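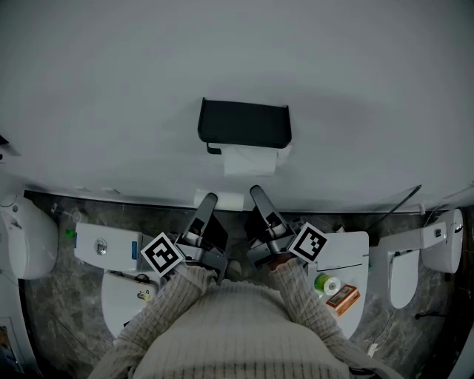 Visit report: Trevau demonstration hall, Friday

Prepared for the equipment budget round. Present for us: Evelien Van Dijk (facilities), Ruben Wuyts (purchasing) and the undersigned. Host: Maarten Maes, with Lợi Từ on the technical side.

Purpose of the visit

We have a line in the draft budget for washroom servicing equipment across our office buildings. The draft assumes one mobile unit with an arm, delivered in June. Before the line goes any further, purchasing wanted to know what the arm needs in order to do useful work, what has to be bought along with it, and which costs come back every year. Trevau sells the Floltier, a wheeled base with a single arm, and agreed to a half-day visit.

Program

9:30 Reception and safety briefing
10:00 Work area with washroom fixtures
11:15 Floltier base, charging and maintenance
12:00 Commercial discussion

Work area

The washroom area has a dark gray marble-pattern tile floor against a white wall. A black paper holder is mounted on the wall, with toilet units and separate seats and lids set out on the floor. The task of interest to us was handling paper rolls. Operators work with a pair of hand-held grippers, one in each hand, and the recordings are used to prepare the arm for the same job. Trevau quotes this preparation as a separate item, called task setup, and it is charged per task and per fixture type.

The last point matters for our count. Our buildings do not all have the same holder. Evelien's fixture register lists 553 holders in three models, and the draft budget treats them as one. Under Trevau's terms each model is a fixture type, so the setup item would be charged three times for roll replacement alone. Replacing the two minority models with the majority model would reduce this to one setup charge. Ruben will price that option with our current washroom supplier.

We asked which properties of the roll cause trouble. Lợi Từ named three: core diameter, how tightly the paper is wound, and whether the roll still has its wrapper. Soft rolls deform under finger pressure and the grip has to be set lower. He advised us to fix one roll type in the supply contract before ordering setup and to keep it for the full term. A change of roll counts as a change of task, although he said a small difference in diameter can usually be absorbed without a new charge. We asked for that tolerance in writing.
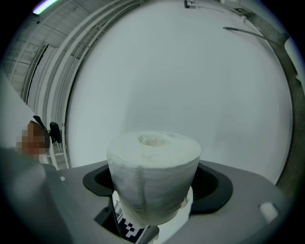 Paper roll upright in the gray gripper body, marker at the lower edge.

Both grippers carry square black-and-white markers. According to our hosts these serve for position tracking, and scratched ones have to be replaced, which they treat as a consumable. The price is small but the item was missing from the quotation we received earlier. Finger pads are also consumable. Stated service interval for the pads on the arm is 300 operating hours. At our planned use that gives several changes a year, and the draft has nothing for them.

Floltier base

The base is narrower than we had expected from the brochure and should pass our standard washroom doors. It will not pass the older doors in the east building, where the closer also pulls harder than the arm is permitted to push. Evelien notes that door holders with a release on the fire alarm would be needed there. That is building work and falls under a different budget.

Charging takes place at a wall dock. The dock requires its own circuit and a clear floor zone in front of it. Of our cleaning rooms, only those on the ground floor have the space. For upper floors the unit would have to use the elevator, and the elevator interface is supplied by a separate firm, Ots. Trevau could give no price for it. Lead time from order to a working interface was stated as 40 working days, excluding approval by the elevator maintenance contractor.

Commercial discussion

Mr. Maes presented two routes. Under purchase, we own the base and arm and pay setup, consumables and an annual software fee. Under lease, the term is 5 years, with maintenance and software included and setup still separate. The lease includes a replacement unit during repairs. Purchase does not, and a replacement contract is optional.

Teun De Bruijn of Stistby, who advises us on contracts, joined by phone for this part. He raised the ownership of recordings made in our buildings. Trevau's standard terms give the supplier free use of them. He recommends striking that clause or limiting it to recordings without people in view. Mr. Maes did not object but will need to refer it to his management.

Items missing from the draft budget

Task setup, per holder model
Finger pads and markers
Dock circuit, per ground floor location
Elevator interface and contractor approval
Door holders, east building
Annual software fee (purchase route only)
Staff training, one day per site

Observations

The hardware price accounts for less of the total than the draft suggests. Setup and building work are the larger unknowns, and both depend on decisions that we have not taken: one holder model or three, and ground floor only or all floors.

We did not see the arm carry out a complete roll replacement during the visit. The demonstration on the base covered driving, docking and opening a cabinet. Purchasing should ask for a full replacement on our own holder, with our own rolls, before any commitment. Trevau is willing to do this if we send them a holder of each model and a case of rolls.

Proposed handling

Keep the budget line but split it into equipment, setup and building work. Limit the first phase to ground floor washrooms with the majority holder. Move the elevator interface to the following year. June delivery is possible on paper for the base; the setup work has no confirmed slot, so the date should be taken out of the draft.

Evelien sends the holders. Ruben requests the revised quotation, with the roll tolerance and the consumables listed as separate lines.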